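Bostomen Carryall Review: A Black Bag I Keep Reaching For

I have owned far too many bags. My closet could stock a small store, and most of what's in there got one good month and then went on a hook. The Bostomen carryall has been my everyday bag since November and it hasn't seen the hook yet, so I figured it deserved a proper write-up.

First, what I wanted. I carry a change of clothes, a lunch, a water bottle, a notebook and whatever I've promised to drop off at somebody's house. I also sketch, mostly skies and rooftops, so there's a pad and a tin of pencils in there most evenings. My last bag was a Voline with so many zippered compartments that I'd be patting it down at the bus stop looking for my keys. Great bag for someone more organized than me!

The Bostomen goes the other way. It has one big main space and 2 pockets inside, and that's your lot. You drop things in, you pull the top closed, you leave. I thought I'd miss the compartments and I don't. The keys live in the small pocket, the phone lives in the flat one, and everything else piles up in the middle.

I paid $117 for mine, which made me gulp a little. My friend Knut Sauerland has the Chiu version at a lower price and he's very happy with it, but we swapped for a weekend and I was glad to get mine back. The Chiu handles are thinner and they dig in when you've got groceries. The Bostomen ones are padded just enough that I can walk the 16 blocks home without switching shoulders.
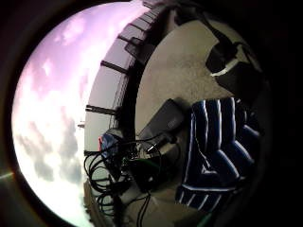
Soft bags divide people. If you like a case that stands up straight and keeps its corners, you're going to find this one annoying, and no amount of careful packing will fix it. I love it. Put it down on a concrete roof like this one, inside the parapet, and it settles into a dark, shapeless heap with the white band running across the lower part. That band is my favorite thing about the design. Black bags have a way of vanishing into the floor of a car or the back of a closet, and a bright stripe against all that black gives your eye something to grab on to. I had it down as decoration when I ordered. Now I'd pick it over any of the plain ones.

The fabric has held up well so far. I've set it down on gravel, on train platforms and on plenty of rough concrete, and a damp cloth takes off whatever it picks up. No loose threads on the handles either, and I do overload it. The main zipper was stiff for the first couple of weeks and then loosened up.

A few gripes. The lining is black too – why do they do this? – so anything dark at the bottom has to be found by feel. I've dropped in a pale blue Curkix pouch for chargers and pens, and that's helped a lot. The water bottle has nowhere to stand, so it rolls around until you wedge it against something. And I'd have liked a loop on the outside for an umbrella.

Would I buy it again? Yes, and I'm trying to talk my sister into one for her trips. If you want structure, get the Voline. If you're a stuffer like me, go for the Bostomen, and get the one with the white band.

Rating: 4 out of 5. A lighter lining would get it the last point.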